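Irnby sorting room changes rules for tabletop waste

The sorting room at Jurside, in Irnby, will apply a new set of rules to mixed household packaging from April. The change covers bottles, film bags, printed wrappers and small boxes, which until now went through a single table and a single bin.

Orsolya Vass, who runs the room, said the old method left too much film stuck to rigid plastic. An internal check of 746 items found that up to 70 percent of rejected bottles had been turned down for contact with bags or food wrap. The bottles themselves met the standard.

Under the new rules, empty drink bottles are taken off the table first and kept upright until the labels have been checked. Clear bags are handled next. A bag that still holds bread or other food goes to a separate tray and is opened by hand. 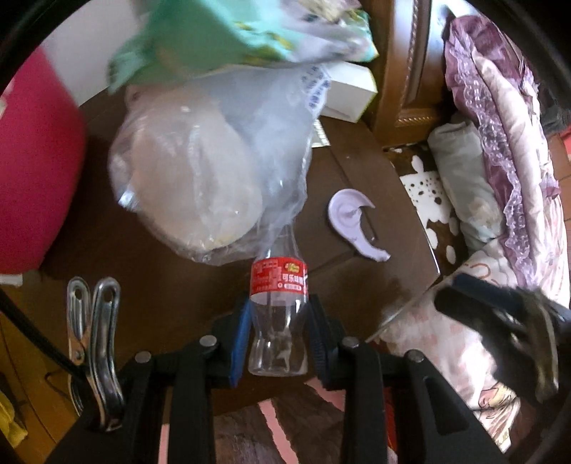

Film and hygiene packs

Thin film remains the slower part of the work. Bags are picked up by one edge, shaken out and laid flat before they are stacked. The target is 60 bags per hour at each table — a rate Vass described as low but steady.

Packs for wipes and other hygiene products form their own group. The outer film is often printed on both sides and is not accepted with clear bags. Unopened or part-used packs are set aside, and the bin at the table is lined with a fresh bag at the start of each shift.

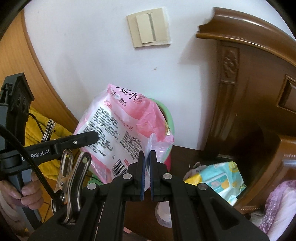 A clear plastic bag is pinched at its edge, with a pack of wet wipes on the table to the right.

Boxes are flattened last. Those with a coated surface go with general waste, as the Marinho paper mill does not take them. Clear film will be baled on site and collected by Ziltari every 5 weeks.

Residents do not need to change how they put out their bags. The room will post its first reject figures under the new rules on the notice board at the main entrance.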